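Commuting by bike to a new job, what do I do about showing up sweaty and where do I lock it?

Posted by pedalpusher_lou in Getting to Work

Hi all, longtime lurker, first time asking anything. I start a new job in August over in Pryor and I'm coming from the Jatville side, so it's a little over seven miles each way. I've ridden for fun for years but never to work, never with a laptop and never in clothes I cared about. I did a test ride last weekend with 238 miles on the new-to-me bike and I got there fine but I was a mess. Like, sit-in-the-shade-for-twenty-minutes mess.

My office has no shower. It does have a decent single restroom with a real sink and a lock on the door, and the person who showed me around said nobody would mind if I used it to change. The bike rack is out back by the dumpsters and it's one of those wavy ones that holds about half of what it should.

So I have two things I'm wondering. How do people handle the summer part without a shower, and is it dumb to leave a nice bike out back all day? My partner thinks I should just drive until October. I really don't want to! We sold the second car partly so I could do this.

Also if anybody knows whether the Prundiven path is open all the way through again I'd love to hear it. The sign at the creek end has said "detour" for as long as I've lived here and I can't tell if it means it.

creekside_spokes

Okay I have been doing almost this exact ride for nine years so let me go on a bit.

Sweat first. The biggest thing for me was slowing down for the last mile and a half. I used to charge up that hill by the feed store like somebody was timing me and then wonder why I was dripping at my desk. Now I drop two gears and putter. You lose maybe three minutes and you get a lot of that back because you aren't standing around cooling off.

Next, get the bag off your back. A backpack in August is a wet shirt, period. I run one pannier on the left side with the laptop in a padded sleeve, and my lunch goes on top so it doesn't get flattened (learned that with a peach).

As for the washing up, a sink is plenty. I keep a small kit at work with two washcloths, a bar of plain soap in a travel tin, deodorant, and a comb. I do face, neck, underarms, back of the knees, in that order, and I wait a good ten minutes after I get in before I start. If you wash up right away you just keep sweating into your clean shirt. 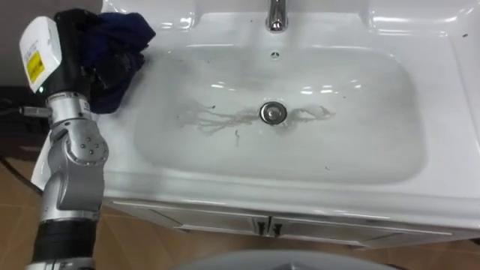 Clothes, I bring a shirt every day but leave pants and shoes at the office. I drive in once every couple of weeks with a stack of pants and take the old ones home. You could do that on the bus too since you're down to one car. Roll your shirts, don't fold them. Anything linen is a lost cause either way.

On the bike, I would not leave a nice one by the dumpsters. Ask if you can bring it in! I was scared to ask for my entire first year, and when I finally did my boss pointed to a spot behind the copier and that was the end of it. If they say no, get a cheap beater for work days. Mine came out of a garage and it's ugly as sin and I love it.

Path is open, by the way. They paved the bad stretch and left the sign up. There's still one gravelly bit under the railroad bridge, so take that slow after rain.

zuklow_rider

get a ulock. cable locks are junk, I lost a bike outside the library in Zuklow with a cable on it. went in for ten minutes

baby wipes work fine for the sweat thing. I wouldn't overthink it

slowlane77

I agree with most of the long answer up there, but I want to stick up for the backpack a little. If you have to carry your bike up stairs, a pannier is a pain, and it hangs open on mine and dumps things. I use a backpack and just plan on changing my shirt when I get there. Some folks run hotter than others so I'd try both before you spend money.

Leave early is my other one. At 6:30 that ride is downright pleasant, even in the middle of summer, and the trucks haven't started up on the county road yet. By 8 it's a different planet. If your new place lets you shift your hours even half an hour I'd do it.

I keep a log (yes I'm that person) and I did 2191 miles last year just going back and forth to work, with a goal of 3000 that I missed by a mile, or I guess by a few hundred. This year I'm at almost 3000 if you add in the weekend stuff, so we'll see. The only reason I bring it up is that I skip the truly gross days and I don't feel bad about it. If it's going to be 98 by lunch I take the bus home and put the bike on the front rack. Tell your partner you don't have to pick between driving until October and riding every single day.

Oh, and fenders. Get them before the fall rains, because the shop in Jatville runs out of the wide ones every September and then you're waiting on an order.

pedalpusher_lou

Thank you all so much! I asked about bringing the bike in and they're checking on it. Ordered a U-lock anyway. Going to try the path from the creek end this weekend and see how that gravel bit feels on my tires, they're pretty skinny.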